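今週もRodierの作業部屋にこもって、コーヒーを淹れるタスクのデモ集めをしています。長くなりそうなので、お茶でも飲みながらゆっくり読んでもらえたらうれしいです(コーヒーの話なのにお茶ですみません)。
返信 3 リツイート 12 いいね 48

目標は全部で2,000エピソード。前半の1,000は「カプセルを取ってマシンに入れる」まで、後半の1,000は「グラスを置いてレバーを操作する」まで、と分けました。最初は通しで録るつもりだったのですが、途中で失敗すると全部やり直しになってしまって、操作する人の心がもたないんですよね…。
返信 1 リツイート 5 いいね 31

机の上はだいたいこんな感じで始めます。トレイもグラスもカプセルも、毎回ちょっとずつ位置や向きを変えていて、この「ちょっとずつ」が意外とむずかしい! 人間って、気を抜くとすぐ同じ場所に置いてしまうんです。

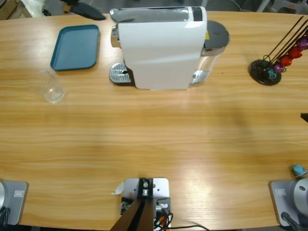

コーヒータスクの作業台。奥にマシンとカプセルスタンド、手前が双腕の根元。
返信 6 リツイート 27 いいね 94

個人的にいちばん手ごわいのは透明なグラスです。木目に溶け込んで、上からのカメラだと輪郭がほんとうに見えにくい。カプセルはカプセルで、ホイルがぴかっと光るので、照明を変えた回も混ぜるようにしています。
返信 2 リツイート 9 いいね 40

つかみ損ねて持ち直した回は、捨てずに「リカバリー」のタグを付けてMutasmontに入れています。前のタスクのときにきれいな成功例ばかり集めたら、一度ずれただけで固まってしまう子に育ってしまって、ちょっとかわいそうだったので。
返信 4 リツイート 18 いいね 73

明日はタグの付け忘れをひたすら直す日です。地味ですが、音楽をかけながらやるとけっこう好きな作業だったりします。学習を回したらまたここに書きますね。
返信 2 リツイート 4 いいね 36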